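Speaker notes - "One Thing Per Hole: living with open shelves"
Library talk series, small home storage evening

Before I start: water, clicker, check that the people at the back can hear me. Hsin-yi Su is doing the lights.

Hello everybody, and thanks for coming out. I'm going to talk about cubby shelves, the white open sort, and about the stuff that ends up in them. Four slides first so we all have the same kind of shelf in our heads. Click through slowly. 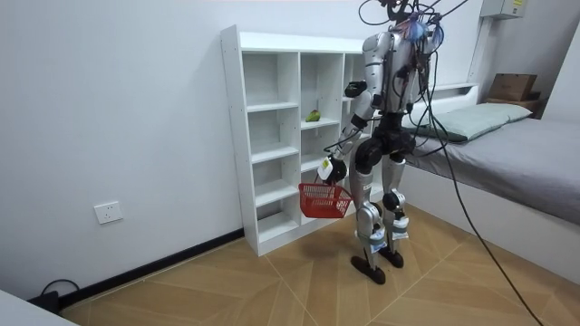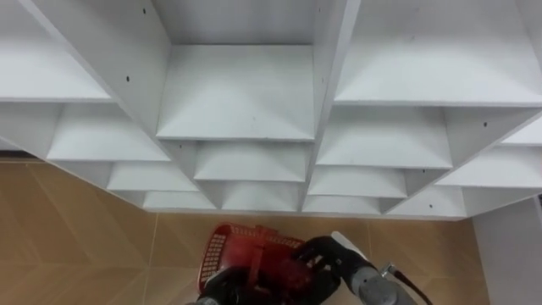

White boards, open fronts, lots of compartments.
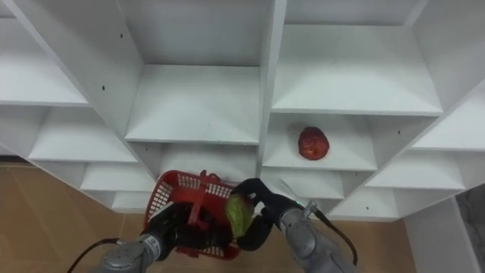
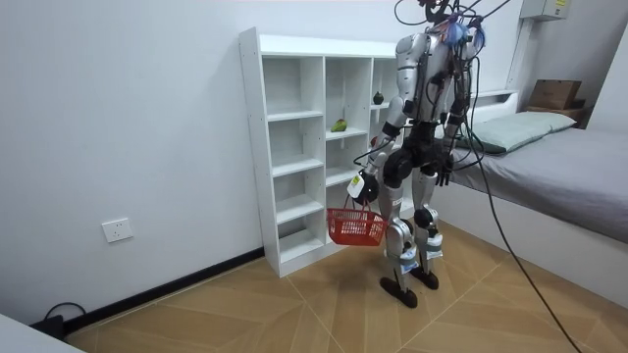
1. Why so empty?

Somebody always asks this, so get in first. Ask for a show of hands - who has an open shelf at home, and who could see the back of it this morning? (Wait for the laugh. If there isn't one, keep going.)

My point is that an open shelf has no door to hide behind. Every single thing on it is on display, whether you meant it or not. I love the apple on the third slide for this, deep red against all that white. You look straight at it! Put a phone charger, three receipts and a dead torch in there with it and you'd never notice the apple again.

Tell the story of my first unit. Bought second-hand from Sebastián Riquelme when he moved to the coast, carried up two flights with Tarun Tyagi on the bottom end, and full by dinner time. I couldn't have told you what was in it a week later.

2. The basket

Go back to the first or last slide if there's time. The red basket with the handle is my favourite tool for this job, and you can pick one up pretty much anywhere. Mine is a Curell and it cost me 14 dollars. The Morin one is 15 and has a nicer handle, but the grey is a bit gloomy.

How I use it:
Start at the top left compartment and work across.
Anything that doesn't live there goes in the basket.
Don't stop to put things away as you go - you'll end up in the laundry reading an old magazine.
When the basket's full, walk it round the house once.

Mesh or holes in the sides are good. You can see what you've collected and the crumbs fall out (do that bit outside).

3. Fruit on a bedroom shelf

There's a bed right next to the unit in the first slide, and a piece of something green sitting in a cubby. I'm all for it. Signe Zoëga keeps pears by her bed in April and says she eats twice as many. Colour is a cheap way to cheer up a white unit, and fruit has the good manners to leave eventually. Check it every couple of days though! Ask me about the avocado I lost behind a photo album. Or don't.

4. Boring but important

Fix tall units to the wall. Please. Gisela Buschmann has a handout on brackets at the front table, with the right plugs for plaster and for brick. Mention that heavy things go low, even when the shelf looks solid as a house.

Little screw holes in the panels, like on the third slide: leave them or fill them, up to you. I used white filler on mine and a bit of fine sandpaper, and it took one cup of tea.

Price question will come up. The Zuria unit I looked at was 1,269 new, and the plain Fomex one was 700. I bought neither. Second-hand is fine if the boards are straight, so bring a tape measure and have a good squint along the edges.

5. Homework

One compartment, tonight, before bed. Take everything out, wipe it, and put back one thing you like looking at. Leave it a week.

Questions, then tea. Remind people the handouts are free, and give Hsin-yi a wave for the lights.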